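Home & Kitchen > Kitchens > Sinks, Faucets, Dishwashers

Thread: Double bowl sink when you already have a dishwasher, worth it??

jillen_porch
Started this topic

Ok so we're redoing the kitchen in the Wiltcombe house and I have to pick a sink by tomorrow because the counter people cut the hole then. White countertop, dishwasher goes right next to the sink. I had a double bowl picked, big one on the left and small one on the right. Husband says get one giant single, nobody washes by hand anymore. I do wash by hand. Pots, knives, the good glasses. Price difference is 15 dollars so thats not it.

Anybody regret the small bowl? Need answers fast lol

marlow77

Single. Single single single. We had a double for years, the small side held a sponge and some slime. You can't get a sheet pan flat in either one.

Tess_in_Ohio

Disagree with marlow. Big/small is different from two equal halves. Two equal is the worst, yes. But big/small you still get a real bowl to wash in and the little one is for rinsing lettuce, dumping out coffee, whatever. When the big side is full of a soaking pot you still have a drain you can get to.

marlow77

You could also just not leave the pot in there.

Tess_in_Ohio

Lasagna pan. Come to my house and tell me that.

guthrie_p

how wide is the base cabinet? that decides it. if its a 30 get a single and quit thinking. 36 you can do a 60/40 no problem

jillen_porch

36. Measured it twice, the second time becuase I wrote the first one on a napkin and threw out the napkin.

guthrie_p

then get the 60/40. check which side the disposal goes on before they plumb it. mine went on the wrong side and I scrape plates over the divider every night like a fool

Dot Ranari

Disposal on the small side! Or no, wait. Depends where you scrape. If the dishwasher is on the right you're standing on the right, so small side on the right = scrape, rinse, load. That's how ours is and I like it.

marlow77

Rinse?? You don't need to rinse. Scrape and load. The machine wants something to work on.

Dot Ranari

With my machine you rinse. Oatmeal does not come off. I'm not having this argument again, there was a whole thread in September.

hugo.riviere

Kitchen fitter here, Hugo Riviere, been on this board a while. Couple things.

Small bowl to the dishwasher side is normal and works fine. Drain hose run is short too. Do check the dishwasher door fully down - where do you stand? If the sink is in a corner the door is going to hit you in the shins and you end up loading from the side, one arm.

Corners: the tight square ones look sharp in the showroom and they hold gunk. Slightly rounded is easier to wipe. Most customers pick the square ones anyway.

Get the grid for the bottom or don't, I have no feelings about it. The steel will scratch. They all scratch, after a few months it evens out and you stop seeing it.

jillen_porch

Not in a corner thank god. What about a drying rack though. That's my other thing. I hate the big wire one on the counter, it takes over, and with the new counter I don't want a tray of water sitting there

Tess_in_Ohio

Roll up one or the kind that stretches. Goes right over the small bowl.

pennyfarm

The stretch kind is so much better than the roll up, sorry Tess. Roll up ones slide. I had one tip a whole row of mugs in. The expandable ones have the end pieces that sit on the rim and stay put, and you can push it smaller when you want to.

Tess_in_Ohio

I said or the kind that stretches!!

marlow77

So now you've got a second bowl and you've covered it with a rack. So you have a single bowl sink. With extra steps.

pennyfarm

It lifts off marlow.

Dot Ranari

Big bowl left, small right, dishwasher right of that.
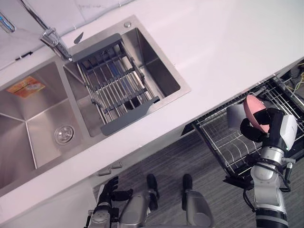
My feeling on the small bowl is it earns its spot mostly as a place to drip. Anything that can't go in the machine sits there and the water goes down where water is supposed to go, counter stays free. Look how the rack goes over the small side with the rods spaced out, you can see down to the steel between them, so it drips straight through. And with the dishwasher rack pulled out on that same side the pink bowl has hardly any distance to travel. Only thing I'd want to know is how often you have to take the rack off to use that side, I take mine off maybe once a day and it lives against the wall while I do it.

jillen_porch

Ooh ok that is pretty much exactly my layout. White counter and everything. Is the marble look backsplash a pain to keep clean behind the faucet? We were going plain tile

Dot Ranari

Any smooth wall is easy. Grout is the pain. Go with a slab or a panel if you can swing it, at least behind the sink.

guthrie_p

slab backsplash quote i got was 500 over tile for one wall. i got tile. i scrub grout with a toothbrush. draw your own conclusions

hugo.riviere

On the faucet - look at where the water lands. On a 60/40 the hole ends up off to one side of the big bowl or near the divider, and a short spout won't get to the middle of the big one. Get one that swings far enough for both. Pull out sprayer fixes most of it.

Also pick where the lever sits. If it's behind and you've got wet hands you drip all over the back ledge every time. That ledge is where the crud builds up, wipe it or it goes white.

marlow77

Another point for single, faucet in the middle, done.

hugo.riviere

True, can't argue with that one.

pennyfarm

Peel the sticker off your sink the first day btw. Mine stayed on for 2 years and then I needed oil and a razor scraper (plastic!! not metal) and there's still a square you can see when the light hits

Tess_in_Ohio

Hair dryer works. Warm it up, peel slow.

guthrie_p

lol mine is still on

jillen_porch

Ok other question, rug or no rug. Contractor wants to know what floor, I said vinyl plank. My mom has carpet in hers and swears by it for her feet

marlow77

No carpet by a dishwasher. Please.

Dot Ranari

A mat is fine. Something you can pick up and hang outside. Carpet wall to wall with a machine full of water next to it, I would not choose it, but people have it and live.

pennyfarm

We rented a place with carpet up to the kitchen cabinets. Dropped one pot of soup, that was that. 300 off the deposit.

jillen_porch

Vinyl and a mat then. And I'm going 60/40, small on the right, expandable rack, swing faucet with a sprayer. Husband has been informed. He read the thread and says marlow is the only one here with sense

marlow77

Smart man.

jillen_porch

Hes also never washed the lasagna pan so

Tess_in_Ohio

THANK you

hugo.riviere

Before they cut: have the actual sink on site, not the spec sheet. Have them trace the template that came in that box. I've seen the cutout come out wrong off a pdf and then you own a very expensive white countertop with a hole in it. Clips too, check they're in the bag.

jillen_porch

Sink is in the garage. Going to go check for clips right now

jillen_porch

Clips are there. One short I think? Calling the store when they open

guthrie_p

they always give you one short. get the store to throw in a bag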